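Sillis House Clear-Out and Re-Housing: Progress Report to the Fliltard Fund

Prepared by Bart Van Loon
Period covered: through the end of October

Where we stand

The fund asked for a short report. The first draft ran to eleven pages, four of them on the subject of shelving, so Henk Dierckx took a pencil to it and you are reading what survived.

As a reminder, the grant pays for sorting, recording and storing the household contents of the Sillis house, which came to us when the estate closed. The family had lived there for three generations and appears to have regarded the trash can as a kind of defeat. We were told to expect "a few boxes of small things." The kitchen alone had two pantries, and the second one was behind the first.

At the close of this period we have 3,923 items on the register. The upstairs rooms are finished. The kitchen and the back hall are finished except for the high cupboards, which need a better ladder than the one we own. The sickroom, as the family called it, is under way.

What got done

The linens went first. They are washed where washing was safe, rolled where folding would have made things worse, and stored in the Brouwer boxes we bought in the spring. The Brouwer boxes are very good. They are also four inches deeper than our old shelves, a fact available on the supplier's order form, which I signed.

The shelves have been rebuilt. This came out of the repairs line and did not touch the grant. Henk did most of the work over two afternoons and would like it noted that the new ones are level. They are level.

Kitchen tins, jars and gadgets are recorded and wrapped. We stopped trying to name every gadget around the middle of the month. Several are entered as "tool, kitchen, purpose unclear," and one as "tool, possibly kitchen." If anybody at the fund grew up with a device that looks like a small birdcage on a crank, please call.

The register has moved from the old spreadsheet to Usivbridge. The move took longer than planned. Usivbridge does not care for apostrophes, and the person who typed up the kitchen had written "Grandmother's" in front of nearly everything. Those entries have been corrected by hand. The search now works, and a person looking for a pie dish can find all of the pie dishes, whether or not that was what they wanted.

What is under way: the sickroom shelves

Small bottles, packets, tubes and jars, kept by people who believed a thing might come in handy. They are slow work. Each one gets laid out on the sorting cloth, the label gets copied into the register as it reads, and anything we can't read gets a note saying so. We do not open anything. That rule was written before we began and has become more popular every week.

The labels come in more languages than the two of us can manage. A good number are mostly Chinese, in very small print, with only a few words in capitals to go on, and those are plant names as often as not. We copy the Latin letters, mark any spelling we are unsure of with a query, and set the bottle aside for a reader. We have asked the language department at the college for a few hours of help and they have said yes in principle, a phrase I have learned to budget for. 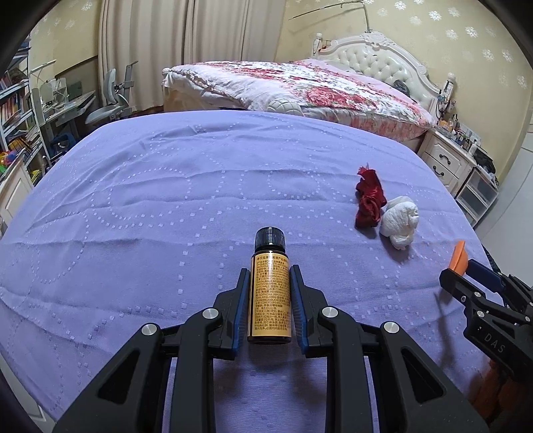 Problems and delays

The ladder, already mentioned.

Damp in the back hall came up the wall in October and reached the lowest shelf. Nothing was lost. The bottom shelf is now empty and will stay that way until the gutter is fixed, which means we are short of space for the sickroom boxes just as they start to arrive.

Label reading is behind. I had allowed one month for it and should have allowed two.

Spending

We are within budget on boxes and tissue, and slightly over on register time because of the apostrophes. I propose to cover the overrun from the travel line. There has been no travel. Henk went to the hardware store.

Next period

Finish the sickroom. Get the labels read. Fix the gutter. Borrow or buy the ladder, clear the high cupboards and find out what is up there. The family says "nothing much," and they said the same about the second pantry.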